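2020-10-03

My Day at the Trosholm Hill Climb

I have been promising to write this one up ever since I got home, and now September is gone and my notes are still in the pocket of my rain jacket, so let me get on with it before I lose them for good. I was lucky enough to be asked along to the open paddock day at the Trosholm Hill Climb by Irén Bognár, who has raced in the small sidecar class for longer than I have owned a motorcycle license. She had a spare pass. I had a thermos and a full tank of gas. You can guess the rest!

For those who have never been to a hill climb, it is a very simple sort of racing. There's one road, it goes up, and the riders take it one at a time against the clock. You don't get the elbow-to-elbow stuff you see on television, and my brother says that makes it dull. I have given up arguing with him. When you are standing behind the straw bales at the second hairpin and a sidecar outfit comes round with the passenger hanging out so low that his shoulder is nearly brushing the road, dull is not the word that comes to mind.

Getting there

The drive took longer than it should have. I went by way of Jolstead because I remember a good bakery there from years ago, and I wanted a poppy seed roll. The bakery is a phone shop now. I bought a rather sad sandwich at the gas station instead and ate it in the car with the heater going, and by the time I found the right field to park in, the first practice runs had already started. You could hear them from the gate – that lovely rising note, then a gap, then the same note again from further up the hill.

Irén met me by the sign-on tent and walked me straight into the paddock as if I belonged there. I have been to a fair few races as a paying customer, and I still get a silly thrill from being on the wrong side of the rope. Everybody is busy, everybody is kind, and if you stand still for more than a minute someone hands you a wrench to hold.

There were 35 outfits entered, from shiny new things that looked as if they had never seen rain to one old machine held together (the owner's own words) by paint and stubbornness. Irén's sits somewhere in the middle. It wears number 399, a number she has carried since her very first season, and she will not hear of changing it even though the digits hardly fit on the front plate. Her engine is built by Espinoza, a tiny shop that I gather is two cousins and a very large dog. They were both there, the cousins I mean, poking at the carburetors and disagreeing about the weather.

The morning runs

Practice went well for her. The first run was careful, the second was less careful, and on the third she came back down with a grin I could see through the visor. Her passenger, a quiet young fellow who works on the ferries the rest of the week, climbed off and lay flat on the grass for a while. I asked him if he was all right and he said he was only looking at the clouds.

I spent most of the late morning up at the hairpin. It's a bit of a walk and my knees let me know about it, but there is a bank there where you can sit and see the whole approach. A family next to me had brought folding chairs and a big pot of goulash, and the grandmother kept passing bowls along the row whether you had asked for one or not. I'd have driven all that way for the goulash alone. The sandwich was forgotten.

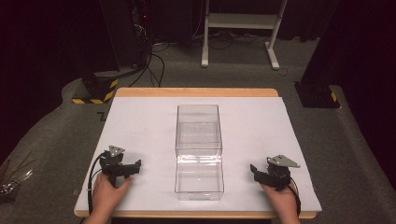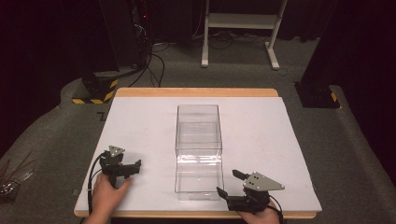 The afternoon, and the rain

The real runs began after lunch, and so did the drizzle. It was only the fine kind that hangs in the air, but on a road shaded by trees that is quite enough to make everyone think hard about tires. Irén had bought a set of Prusow intermediates over the winter and had been waiting all year for a chance to try them. The cousins wanted her to stay on slicks. There was a good deal of arm waving. She listened very politely to both of them and then went and fitted the Prusows.

I should say that I know very little about tires, so I can't tell you whether she was right. I can tell you that she went up that hill as smooth as butter, and that a couple of the faster people went sliding wide at the hairpin and lost bags of time. Nobody was hurt, I'm glad to say, though one straw bale will never be the same. She finished fourth in class, her best result at Trosholm so far, and missed third by so little that the man with the timing sheet read it out twice.

The announcer told us that some 2697 people had come through the gate. I don't know how they count them, but it felt like a good crowd for a damp hillside, and it was nice to see so many children on shoulders with those big ear defenders on.

Odds and ends

If you are thinking of going next year, wear proper boots. The paddock field turns to soup very quickly and I saw more than one pair of white sneakers come to a bad end. Bring cash for the program and the coffee. And do walk up to the hairpin, even if you have to stop halfway and pretend to admire the view as I did.

I took the main road home, 199 kilometers of it, with the wipers going and mud all over the car mats. Irén has already sent me a message to ask if I would like to come to the last round and help push the outfit to the start line. I wrote back yes before I had even looked at the calendar, and then found out it is the same weekend as my cousin's christening lunch. I still have to make that phone call.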